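Jeltico - noms de couleurs en français, recueillis auprès de locuteurs de plusieurs langues

README du jeu de données

Jeltico contient 2515 réponses écrites à une seule question : « Comment appelez-vous cette couleur ? ». Les réponses viennent de 31 personnes, dont le français n'est pas la première langue. Le projet est né d'une discussion entre Imelda Lacson et moi sur le mot « kaki », que nous n'employions pas pour la même teinte.

Contenu du dépôt

reponses.csv : toutes les réponses, une par ligne
nuancier.csv : les valeurs des teintes présentées
locuteurs.csv : première langue et années d'apprentissage du français, sans aucun nom
notes.txt : les remarques libres des participants

Colonnes de reponses.csv

id_teinte : le numéro de la teinte dans le nuancier
id_locuteur : un code de deux lettres
reponse : le texte tel qu'il a été écrit, avec les fautes
forme_normalisee : la même réponse, orthographe corrigée
certitude : une note de un à quatre, donnée par la personne elle-même

Méthode

Les teintes étaient montrées une par une, sur fond neutre, dans un ordre tiré au hasard. On ne pouvait pas revenir en arrière. Les séances avaient lieu le matin, dans la salle de lecture de l'association Arnik, avec les stores baissés. Nous n'avons pas proposé de liste : chaque participant écrivait ce qu'il voulait, parfois un seul mot, parfois une petite phrase (« le vert des anciens hôpitaux »).

La zone la plus difficile est celle des gris teintés, entre le vert sauge, l'olive et l'anthracite. C'est là que les réponses sont les plus longues et que la certitude est la plus basse.
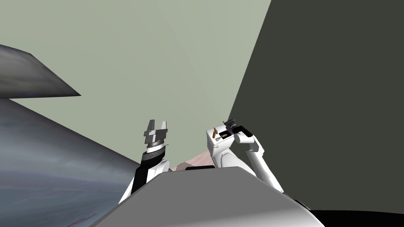
Femke Dierckx a objecté que cette difficulté vient peut-être du nuancier et pas de la langue, puisque les gris y sont plus serrés que les rouges. Elle demande que l'on compare seulement des teintes à distance égale. La remarque est juste. Pour la prochaine version, Bram Aerts prépare un sous-ensemble de 300 réponses, choisies selon ce critère.

Normalisation

Les accents oubliés ont été rétablis, et les accords remis au masculin singulier. « Gris souris », « gris-souris » et « souris » restent trois formes différentes, car nous n'avons pas su décider. Les emprunts (« beige nude », « petrol ») sont gardés comme ils sont. 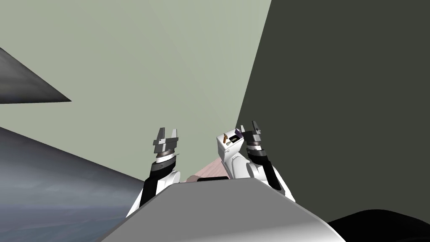 Quand une réponse contenait deux noms séparés par « ou », nous avons gardé le premier dans la forme normalisée, et l'ensemble dans la colonne reponse. Flynn Sutcliffe a relu toutes les lignes de ce type.

Limites connues

Les écrans n'étaient pas calibrés pendant la première journée - un lundi, codes AA à AF.
Aucun test de vision des couleurs n'a été fait.
Les locuteurs du tchèque et du néerlandais sont trop nombreux par rapport aux autres.

Licence et contact

Usage libre pour l'enseignement et la recherche, avec mention du nom Jeltico. Les corrections se font par une demande dans le dépôt, en indiquant id_teinte et id_locuteur. Je réponds en général le soir.

Branislav Šindelář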